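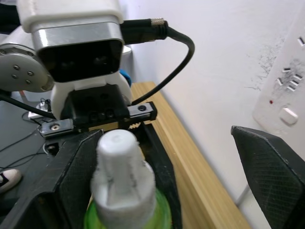 Half-used bottles breed under a sink. I went in after a drip one Wednesday and came out with 20 containers, several of them holding a last inch of something I had evidently been saving for a special occasion. My system since then is dull and it works: one bottle per job, and the job is written on the bottle. A green bottle with a white cap could be nearly anything in my house (dish soap, floor cleaner, the stuff for the shower door), and color is no way to tell them apart at six in the morning.

Labels
Masking tape and a laundry marker beat any label maker I've owned. Write the name and the month you opened it. "June" is plenty. Run a strip of clear packing tape over the top, all the way around, so the ends overlap. Pull it off before you recycle the bottle, or don't, and let the next household wonder.

Don't pour one cleaner into another cleaner's bottle, even if both say lemon. Never mix bleach with anything but water. If the original label has washed off and you can't say for sure what's inside, take it to the hazardous waste drop-off.

Sticky caps
Soap dries in the threads and then the cap needs a grown adult and a towel. Soak the cap in warm water while you do the dishes, scrub the threads with an old toothbrush, and wipe the neck before you close it again. I did 12 caps in one evening. It was not much of an evening.

The last inch
Store dish soap upside down in a mug overnight. Don't add water to the bottle unless you plan to finish it that day; thin soap goes everywhere except the sponge.

The tray
Stand everything in a plastic tray with a lip. Mine is a Fluston, bought for boots, and it has already caught one leak that would have had the cabinet floor up. Measure around the drain pipe first. I measured after, and now own a second tray.

Rags go in a bucket by the door, brushes hang on a hook, and the drip turned out to be the slip nut on the trap. Hand-tighten it, then give it a quarter turn with pliers and leave it alone.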